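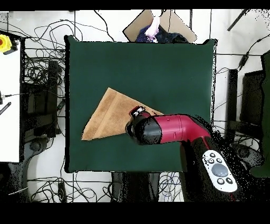 Figure 1. Tan terry towel on the green board, folded to a rough triangle.

3. Folding surface and towel trials

3.1 Purpose

This section covers the choice of work surface and the fold sequence used for the small towels. The washcloth and dish towel results are in Section 4. The aim was to find a fold that gives a straight long edge and a corner that stays where it is put, using a flat board of fixed size and no clips or weights.

3.2 Surface

Two surfaces were compared: a bare white tabletop and the square dark green board with a thin black edge (Figure 1). The tabletop was dropped after 10 trials. Terry cloth slid on it during the second fold, and the edge of a light towel was hard to pick out in the pictures we measured from. On the green board the outline of a tan towel is clear, and the black edge gives a reference line for measuring angles.

3.3 Towels

Terry was supplied by Flekum in tan. A second set, from Dremberg, had a shorter pile and was used only for comparison. All towels were washed once before the trials and stored flat. Towels with a pulled loop or a curled hem were set aside.

3.4 Fold sequence

Lay the towel square to the board. Bring one corner to the opposite corner and smooth from the center outward. Line up the hems on both short sides. Press the long folded edge from end to end. Turn the towel so the long edge runs diagonally from the lower left of the board. Press the pointed tip last.

The triangle is an intermediate shape. For the Quezada roll it is then rolled from the long edge toward the opposite point.

3.5 Results

Of 30 trials on the green board, 9 were rejected. Six of these had hems out of line by more than the limit set in Section 2, and the other three had opened at the tip before the measurement was taken. The faint ridges parallel to the fold were not counted as faults. They come from the doubled fabric and were found on accepted and rejected towels alike.

The Dremberg towels held a sharper edge but opened at the tip more often. The sample was too small to report as a rate.

3.6 Open points

Board size was not varied. Damp towels were not tested. The Clikum hem gauge read differently on thick and thin hems, and the correction is given in Appendix B.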